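Section 4: Closing and Reopening the Cabin

This section applies to all Astberg seasonal units fitted with the Henia water system. Complete the steps in the order given. Read Section 2 (Shutoff Locations) before starting.

4.1 Before you begin

The unit must be disconnected from the site power supply at the main panel, except for the circuit marked PUMP. Remove all food, including sealed dry goods. Mice are the most common source of damage to wiring and insulation in closed units, and traps should be on hand before closing day. Wooden snap traps are acceptable. Poison bait must not be used inside the unit.
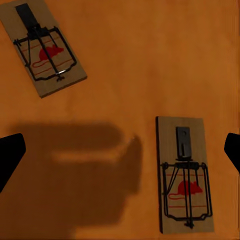
Reading time: 3 minutes

The fresh water tank holds 80 gallons and takes most of the morning to drain by gravity. Owners who intend to finish in one day should open the tank valve first, then carry on with the steps below.

4.2 Draining the water system

1. Close the supply valve at the site connection and remove the hose.

2. Turn off the water heater at its own switch. Wait until the tank is cool before opening the drain plug.

CAUTION: Water in the heater may remain hot enough to scald for several hours.

3. Open every faucet, hot and cold, including the outside shower.

4. Turn off the pump as soon as it begins to run without water, then switch off the PUMP circuit.

5. Flush the toilet and hold the button until no more water enters the bowl. Sponge out what is left. Pour one cup of Hamley plumbing antifreeze, part number 246, into the bowl drain and leave it there.

NOTE: On units with a wall-hung toilet, the cistern is emptied separately. Follow the instructions supplied with the cistern.
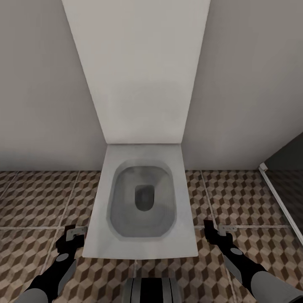 4.3 Setting traps

1. Sweep the floor and wipe down all flat surfaces.

2. Place traps along walls, with the bait end toward the wall. Tops of dressers and cabinets may also be used if droppings have been found there.

3. Bait each trap with a small amount of peanut butter. Set the trap only after it is in position.

4. Record the location of each trap on the form at the back of this manual. Keep the form with the unit keys.

CAUTION: Keep fingers clear of the wire at all times. Traps must not be set while children or pets are in the unit.
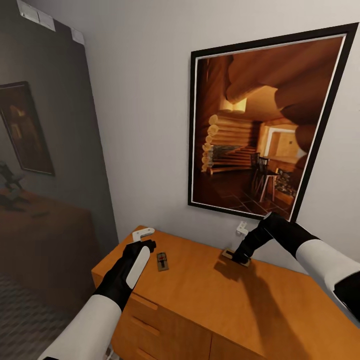

Figure 4-3. Trap on dresser top.

4.4 Reopening

1. Spring or remove every trap listed on the form before bringing in bedding or luggage.

2. Close all faucets and drain plugs, then reconnect the hose.

3. Open the supply valve a quarter turn and check each fitting for leaks. Open it fully once all fittings are found dry.

4. Run each faucet until the water is clear and free of antifreeze.

5. Refill the water heater completely before restoring its power.

Units located above 4,000 feet should not be reopened before April. For heater faults after reopening, see Section 7.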